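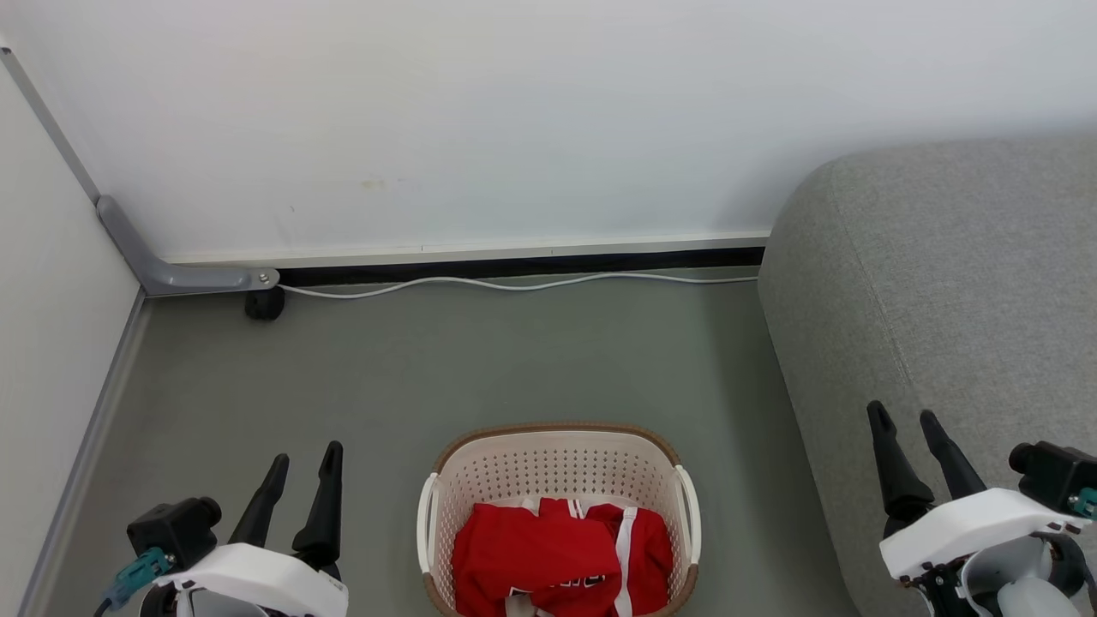 Does the size have to be remade every time we seal paper? No. 2 batch keeps in the fridge for 3 days, after that the gelatin starts to smell and goes on streaky.

Monday, January 17, 2022

Gelatin sizing, second round. The first round on the Bronby sheets came out patchy, and the ink feathered wherever the brush had been lifted. Bronby is a soft printing paper with almost no sizing of its own, so it drinks whatever goes on it.

Made up the bath at 2 percent by weight. Soaked the gelatin in cold water for 20 minutes, then brought it up slowly in the double pan. Did not let it boil. Strained through muslin into the flat tray. A little alum went in at the end, less than last time — the last lot dried brittle at the corners.

Cut 13 sheets to tray size, long grain, and marked the back of each in pencil. The Gernus sheets went in the same bath as a control. They are already sized at the mill and should show hardly any change.

Method today: dip, not brush. Slide the sheet in from the short edge, count to ten, lift by two corners, drain against the side of the tray, hang. Two sheets tore on the lift, both Bronby, both at the clip. Wet Bronby will not carry its own weight from a single clip. Use two clips and a strip of blotter folded over the edge.
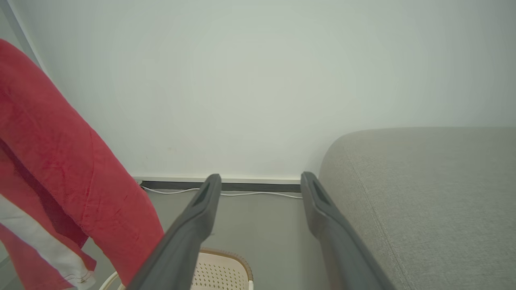
Back wall, at floor level.

Ink tests after hanging, on offcuts from round one and on the first dry sheets from today. Steel nib, iron gall ink, then a broad pen with the carbon ink.

Bronby, brushed: feathers on the downstrokes, shows through on the back.
Bronby, dipped: clean line with the steel nib, slight spread with the broad pen.
Gernus, untreated: clean.
Gernus, dipped: clean, but the surface feels slick and the carbon ink is slow to dry.

So dipping is worth the mess for Bronby and pointless for Gernus. Don't waste size on it.

Still cockling. Everything that hung free has a wave along the bottom edge. Next batch comes down while slightly damp and goes between felts under the Vasić press, light pressure, felts changed after an hour. The Muner press is too small for this cut and the platen marks the sheet.

To do: order more muslin. Wash the felts without softener. Try a 3 percent bath on Bronby for the ledger pages and leave those sheets to cure until March before anyone writes on them. I'd like to see whether the spread with the broad pen goes away by itself with time — the old notes say it does, but give no figures.

Tray rinsed, pan soaking in the sink.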